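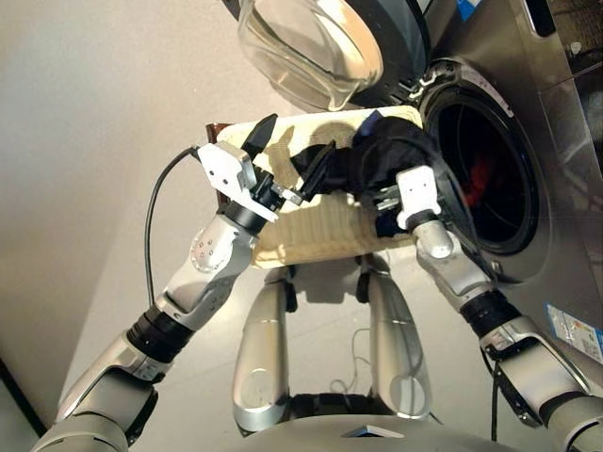 Knitted garment and black fabric at the door of the washer, seen from the head camera.

Laundry Loading, Bulham Room: Equipment and Budget Notes

This README is kept together with the laundry loading data. It explains which equipment the work needs, what we plan to buy next, and what another group should check before it makes its own order. The format of the recordings is described in a separate file, FORMAT.txt, and is not repeated in this one.

Maintainer: Zhiqiang Jiang
Project name: Postuso
Status: second version of the plan, updated in January

What the task is

The robot takes clothes with two arms and brings them to the drum of a front-loading washer. Clothes come by hand, in a basket or on a tray. The plan covers 100 episodes for the first release. An episode ends when the operator marks it as finished or failed, and both kinds are kept.

Purchase list

Items are written in the order in which we want to buy them.

1. Spare gripper fingers. The fingers have a textured face, and this face is the part we expect to replace most often. We ask for five pairs. Please order all pairs from the same batch, so the surface is the same during the whole release. 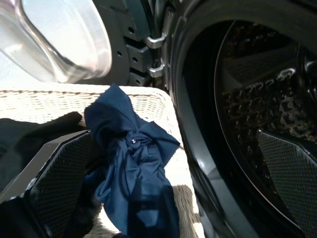
Wrist camera view with both gripper fingers, the basket and the open drum.

2. Wrist camera spare. We want one complete unit with its cable and mount. In the first plan we had only the camera body, and the mount was then quoted separately with a longer delivery time. If the replacement is another model, the recordings before and after must not be mixed in one folder.

3. Cables for the arms. Some cables run outside the arms and make a loop near the grippers. When you ask for a quote, give the length with the arm fully stretched and add enough for the loop. Lei wrote the measuring instructions, they are in the folder "cables".

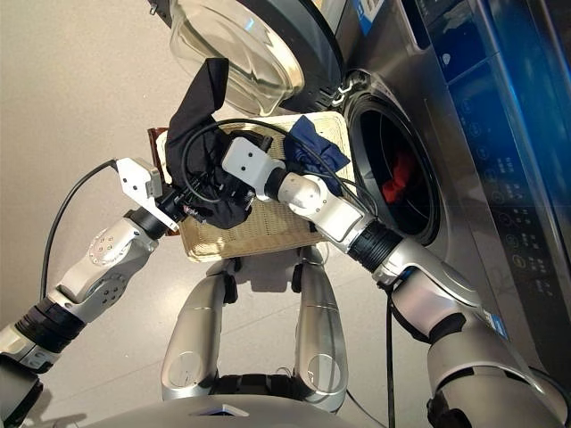
Black and navy pieces on the woven tray, held next to the drum.

4. Trays and baskets. These are cheap, and for this reason they were forgotten in the first budget. Buy duplicates at the same time, because shops change the size and weave from one season to the next. A tray must be shorter than the free space between the open door and the robot, so measure with the door open.

5. Clothes. The set should have thick and thin fabrics, and dark and light colors. Dark pieces lying on each other are difficult to separate in the head camera view, so we want more of them and not fewer. Zippers and loose strings are left out of the first release.

What the washer must have

We do not recommend any brand. The door has to stay open by itself in the same position. A transparent door gives reflections, and we decided to accept them. The supply in our room is 230 V, so a group with another supply must check the label before buying. For loading episodes the water connection is not necessary, and we removed the plumbing work from the budget.

Floor space was the most expensive mistake in our planning. We counted the footprint of the robot and the footprint of the washer, but we did not count the door, the reach of the elbows and a free way for the operator. Draw all of these on paper before you sign for a room. 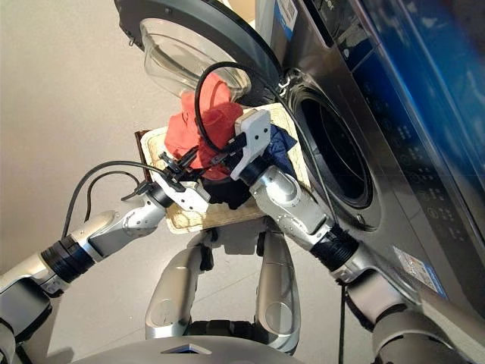
Open points in the budget

The storage quote from Greltarwood is valid until the end of March. It covers the raw video of the head and wrist cameras, without backup. Backup is a separate line and is not approved yet.

Service hours for the arms are planned for one year only. If the release moves to autumn, this line must be calculated again.

A second washer with a different drum height is on the wish list. It is not included in the total.

Changes from version 1 to version 2

Added trays, baskets and clothes as own lines.
Removed plumbing.
Increased finger pairs from two to five.
Corrected the currency in the cable quote.

Please send corrections to the maintainer with the line number of the purchase list.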